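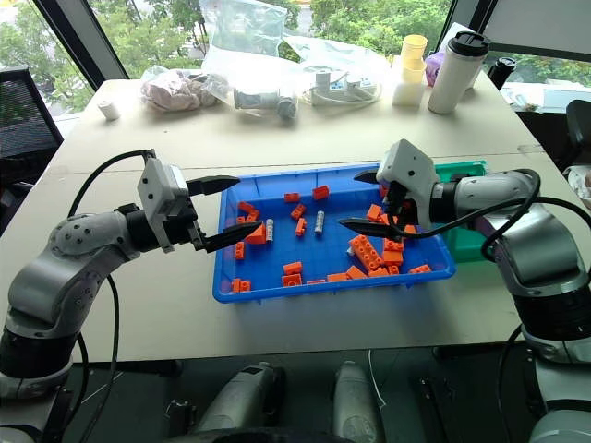
## 4. Sorting and Return Condition

**Figure 4.** Orange toy building bricks in a blue plastic tray.

Building bricks made up the largest class of loans in both towns and the one with the most incomplete returns. Of the 931 loans recorded in Durkport and Drasden during the study period, 200 were brick sets. The rest were board games, puzzles, dolls, ride-on toys and a small group of musical toys, which are treated in Section 5.

### 4.1 How sets were stored

The two toy libraries used different storage rules. Durkport kept its bricks by color, with one color to a tray, and filled each loan bag from the trays when a family asked for a set. Drasden kept each set together in its own bag from one loan to the next. A Drasden set therefore had a history that could be followed through the loan cards, while a Durkport set existed only for the length of the loan. This limits what can be said about wear in Durkport. A brick with a bite mark or a cracked corner went back into the tray with the others of its color and could not be tied to a borrower.

Both libraries weighed the bags at the desk. The Durkport scale was replaced in July after it began to give readings that drifted during the afternoon. Loans weighed on the old scale in its last two weeks were left out of the comparison of weights but kept in all other tables.

### 4.2 Missing pieces

A loan was treated as incomplete when the returned bag was lighter than the outgoing bag by more than the weight of one standard brick. Smaller differences were ignored, as they could come from the bag itself or from the leaflet packed with it. Heavier returns also occurred. Families with bricks at home sometimes sent back more than they had borrowed, and in Drasden several of these bags held pieces of a different make that did not fit the rest of the set. Heavier returns were coded separately and do not offset losses in the tables.

Incomplete returns were more common for long loans than for short ones in both towns. Family size had a weaker relation to loss than we expected from the Pelletier interviews, in which parents of several children often blamed missing pieces on younger siblings. When loan length was held constant, the difference between one-child and larger households became small and was no longer significant in Drasden.

Late return and loss were related, but the direction is unclear. Parents told us that they held a set back while they looked for a piece. Others said that a set they had forgotten under a bed or in a car had come apart by the time they found it. The loan cards do not separate these two cases.

### 4.3 Replacement

Durkport could refill a short set from its trays with no delay. Drasden had to take a set off the shelf until spare pieces arrived from the supplier in Cikilum, and the median time off the shelf was 11 days. Sets with special parts, such as wheels and hinges, stayed out longer. Two of them were withdrawn and broken up for spares before the end of the study.

The Durkport method depended on a large reserve. The library held 3,000 loose bricks at the start, bought as a single lot, and we have no figures on how a smaller stock would have performed. Staff there also spent more time at the desk per loan, as each bag had to be filled while the family waited. Desk time was recorded only in Durkport, so the two methods cannot be compared on total labor. The fee income discussed in Section 6 does not include the cost of this work.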